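Vorik Tidy, after a month of table duty

I'll admit I wanted to love this thing. The Vorik Tidy costs 442 dollars a month to rent, and my friend Effie Kerr swore it would give me my evenings back, so in May I let it loose on the big table and waited (with tea!) to be amazed.
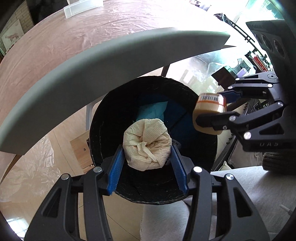
Paper trash it does nicely, if you're patient. Jars and small boxes are fine too – slow, but fine. My trouble is with judgment, the part where you look at a thing and just know whether it stays.
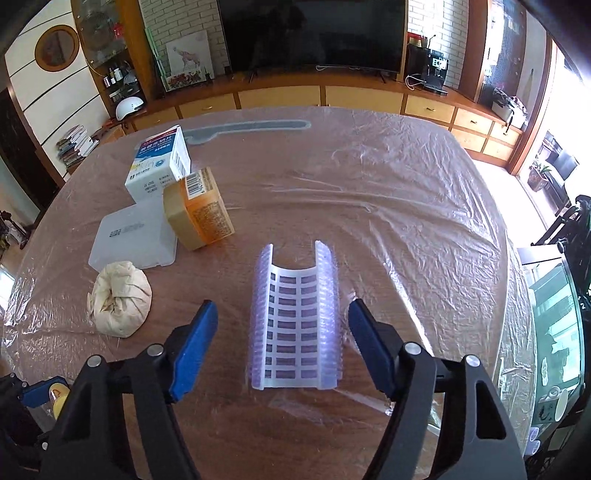

I still do my own sorting first, and about 10 minutes of that leaves very little for a machine to do. Would I rent it again? Maybe next year, if Vorik teaches it to tell keepsakes from clutter and brings the price down a good bit. Three stars from me, and a fond three at that.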